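Psarras Estate Car: Model Changeover and Line Closure
Progress report to the Bandow Fund, second period

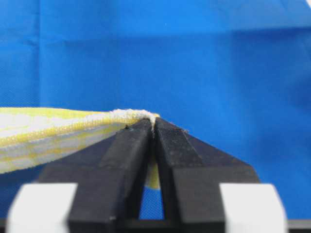
Cidgate, December

This report covers work done at the Cidgate plant since the first period closed. It follows the headings in the grant agreement. The money tables are in the annex and are not repeated here except where a figure explains a delay.

Summary of position

The last Psarras estate left the trim line in the second week of the period. The final build number was 2,865 for the model year, against a plan that had allowed for slightly more. The difference is explained under Parts below. The body shop has been cleared to the point where the new framing station can be bolted down. The paint shop is still in use for service panels and will stay in use until the spring.

We are 18 working days behind the schedule submitted with the application. We reported a smaller delay last time. The extra days come from the floor in bay 6 and from the headlamp brackets, and both are described further on. We do not ask for a change to the end date at this point. We do ask to move one payment, and the request is at the end.

Body shop

The old framing station was taken out in four lifts. The contractor had quoted for three, but the roof crossbeam turned out to be welded at both ends where the drawings showed bolts. It had to be cut on site, and a fire watch was kept for the rest of that shift and the next.

When the base came out we found that the concrete in bay 6 had been patched at least twice and was not level enough for the new station. Nektarios Balaskas had cores taken in five places. Two came back weaker than the station maker will accept. The bay has been broken out to the depth the maker asks for and poured again. It has to cure before we load it, and no work in that bay can be brought forward while it does. Bays 4 and 5 were tested at the same time and passed.

Of the spot-weld guns on the old station, a little over half are worth keeping. They have been sent out for new transformers and should be back before the station is wired. The rest were sold for scrap and the proceeds are shown in the annex on the line for disposals.

Trim and final assembly

The trim line keeps its present length. What changes is the order of work. On the old model the dashboard went in before the doors came off, which meant two people leaning in through the front openings with a hoist between them. On the new model the doors come off first and go back on at the end of the line. The overhead carrier for the doors is up along its full run but has not yet been powered.

Kirsty Clegg ran a trial of the new order with three pre-production bodies. The trial showed that the headliner station needs more time than it was given in the plan. The headliner comes through the tailgate opening and has to be turned once it is inside, and the clips at the rear corners are hard to reach. She has split the job over two stations. This moves the glass station down by one place, and the primer extraction has to move with it. The ducting has been ordered.

The trial also showed the seat delivery point to be on the wrong side for the way the bodies now travel. That was our mistake in the layout. It can be put right with floor paint and a longer conveyor section, which we already own.

Parts and suppliers

The application listed the headlamp bracket as a carry-over part. It is a carry-over part in shape but the steel is thinner, and Kullix, who press it for us, found cracks at the inner bend in the first batch. We saw the same on the pieces we checked here. Of 200 brackets in the second batch, all passed at the bend, but the hole spacing had moved and the lamps could not be set to aim. Kullix has recut the tool at its own cost. A third batch is due shortly and we will not fit any bracket from the first two.

The shortfall on the final build of the old model came from rear wheel arch liners. The supplier had closed its tool early, on the basis of a forecast we sent in the summer and then corrected by phone. The correction was never sent in writing. Purchasing now sends all forecast changes by mail and asks for a reply.

Service parts for the old model will be stocked at Cidgate for ten years, as the dealer agreement requires. Racking has been moved from the old tire store into the north building. Panels are wrapped and stored upright. The count of what we hold has been finished for body panels and glass and is under way for wiring looms, where many of the labels are out of date.

Staff

No one has been laid off as a result of the changeover, in line with the condition in the grant letter. People from the old framing station have gone to three places: some to paint, some to the service parts store, and the rest to training for the new station. The night shift was stopped for the changeover, and those who worked it have been paid their shift allowance through the period.

A-yeong Oh leads the training. The first group has finished the classroom part and the safety part. The practical part needs the new station, so it has been pushed back with the floor. In the meantime the group has been doing weld checks by chisel and by ultrasound on bodies kept back from the old model. She reports that the results between different people are now close enough to rely on, which was not so at the start. A second group starts when the first moves to the line.

Two people on the first course have left the company. Both gave distance from home as the reason. Their places have been filled from the trim line.

Workers' representatives met with management three times in the period. The main subject was the start time of the early shift when production begins again. The plan says 5:30. The representatives asked for 6:00, on account of the bus from town, and this has been agreed. The paint ovens will be lit by the maintenance crew ahead of the shift, as they are now.

Quality and approval

The crash structure of the new car is the work of the parent company and is outside this grant. What falls to Cidgate is proof that bodies built here match the ones used for approval. Zoi Kokkinos has set up the measuring room for this. The old measuring table has been reground and checked by an outside lab, and the new fixtures are in place for the floor pan and the body sides. The roof fixture was delivered with one locating pin out of position and has gone back.

The three trial bodies were measured before trim. Two were inside limits at every point. The third was out at the left rear lamp opening -- by less than a millimeter, but out. It had been framed by hand on the temporary stands, and we expect some of that. It will be measured again after the station is running, next to a body framed on the station, so that the two can be compared.

Water testing was done on one complete car. There was a leak at the tailgate seal, low on the right side. The seal had been joined in the wrong place. The work sheet now shows where the join goes.

Spending

Spending to the end of the period is under plan in total, mostly because the station maker's second invoice is tied to delivery and has not been sent. Two lines are over plan. Civil works is over by the cost of the new floor in bay 6. Transport is over because the door carrier came in two loads after a late change to its drive end. We propose to cover both from the contingency line, which has not been touched so far. Invoices and core test results are attached to the annex.

Risks for the next period

The main risk is the floor. If the test cubes do not reach strength on time, the station cannot be set and everything behind it moves by the same number of days.

The second is the brackets. We can start the line with trial bodies without them, but no car can be shipped.

The third is winter heating in the body shop. The large door on the east side has to stay open while the station is brought in, and the adhesive used in the roof joint must be kept above its minimum temperature. We have rented two heaters and will put a curtain across the bay.

Work planned

Set the framing station and level it. Wire it and return the weld guns to it. Power the door carrier. Finish the move of the glass station and its extraction. Fit the longer seat conveyor. Build the first ten bodies on the station and measure all of them. Start practical training for group one. Finish the stock count for wiring looms.

Request

The third payment is tied in the agreement to the first body off the new station. We ask that it be split, with half paid when the station has been set and signed for and half on the first body. The reason is the station maker's invoice, which falls due on delivery. Shahram Nouri, who signs for the plant on this grant, has sent a separate letter with the proposed wording. We would need an answer before the delivery is called off from the maker's warehouse. If the fund prefers to leave the terms as they are, the plant will need to arrange a short bank loan, and the interest would be carried by the plant and not charged to the grant.

The fund's visitor is welcome at any time in the next period. The body shop can be seen from the walkway. Safety shoes are needed on the floor and can be borrowed at the gate if sizes are sent ahead.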